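Category: General Discussion > Shows, Open Days and Visits

Closow open day — who else went, and what did you make of the kitchen robot?

kettlebird wrote:
I promised a few of you in the November meet-up thread that I'd report back if I got along to the Closow open day, so pull up a chair, I've got a cup of tea and nowhere to be. 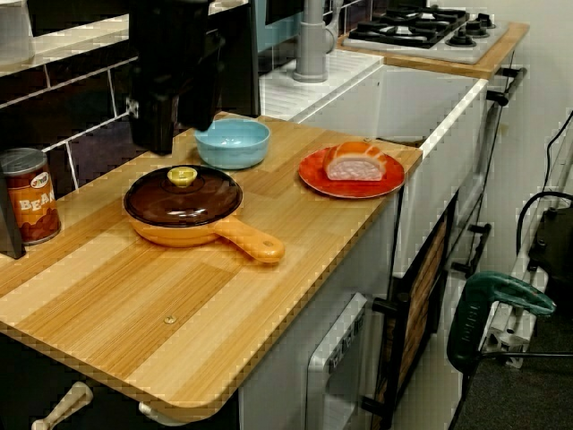 We got there a bit before 11 and the place was already humming. My sister came with me (she thought it was a craft fair, my fault for mumbling on the phone) and we ended up staying until they started stacking the chairs. Everybody was lovely. There was a sign-in table, a rather stern map of which doors we could go through, and then you were pretty much free to wander and ask questions for as long as your feet held out.

The bit I'd come for was the play kitchen demonstration. The arm was working over a toy kitchen, the sort you'd buy for a grandchild, with a little sink and gas stovetop and a tiled wall at the back. Bo-ram Seok was running it and she was wonderful with the crowd. She let people call out what they wanted done next and never once got short with the fellow beside me who kept asking for a flat white. When we first squeezed in, the gripper was hanging over a light blue bowl, right behind an orange saucepan with a lid on, and I remember the whole front row going quiet to see what it would do.

Well, it got the bowl. Then it had a go at the lid, by that little yellow knob on top, and it took a good few tries. I found myself rooting for it the way you do for a toddler with a spoon.

Has anyone else been? I'd love to hear what you thought, particularly if you caught the afternoon session in the other hall.

millrace_dan wrote:
I was there! Probably stood behind you. I'll be the grump and say I came away a bit flat. I drove nearly two hours, and what I'd hoped for was a machine doing proper work. I do cabinets for a living, I spend my days around Custwood panels and a saw that would have your hand off, and I wanted to see something lifting and carrying. Picking up a toy pan is a nice party trick, but I couldn't see the line from there to my shop floor, and I did ask.

The sausage sizzle was excellent, I'll give them that.

kettlebird wrote:
Oh Dan, I'm sorry it was a let-down after that drive. I suppose I went in with softer expectations. I did think the sizes and shapes were the interesting part, though — a flat plate with a slice of something on it is a very different job from a tin of beans standing upright, and the same gripper has to cope with both. I can't say I'd thought about that before, and I've been picking up plates for more than 40 years.

Puretti_owner wrote:
I'm halfway between the two of you. I've had a Puretti robot vacuum for 5 years and it still can't work out the rug in my hallway, so anything that manages a lid has my respect. But I agree with Dan that they could have said more about where it's all heading. Colin Tunstall's talk was meant to cover that, and he spent most of it on the history of the building. Charming man, mind you, and I now know a great deal about the old boiler room.

millrace_dan wrote:
Ha, I skipped the talk. Sounds like I chose well.

To be fair to Bo-ram, when I asked her about real kitchens she gave me a straight answer. She said a play kitchen fits in the room, you can drop things in it all day, and the layout still gives the arm a counter and cupboard doors to deal with. I can respect that. I'd do a mock-up in scrap before I cut into good timber. I just wish the flyer had said so.

sparrowgate wrote:
I took my two boys and I want to put in a word for the toys. They're 6 and 9, and they'd have been bored silly by a factory line behind a safety fence. Because they recognized a saucepan and a bowl they could tell when it was going right and when it wasn't, and my youngest gave it loud advice the entire time. He's since been making his supper with two fingers held like pincers. We're on our third broken egg.

kettlebird wrote:
Give that boy a job! My sister has asked me to add that she enjoyed it far more than a craft fair and would like to be told the truth next time.

Comments (3)

Marg from Mendoza Street: Is it on again this year? I only heard about it afterwards from my neighbour.

tinwhistle: Parking was dreadful, go by bus if you can. Otherwise a very friendly day out and the kids' corner was well set up.

old_lathe: With Dan on this one. Interesting people, but I'd have liked to see a heavier machine as well. I'd still go back.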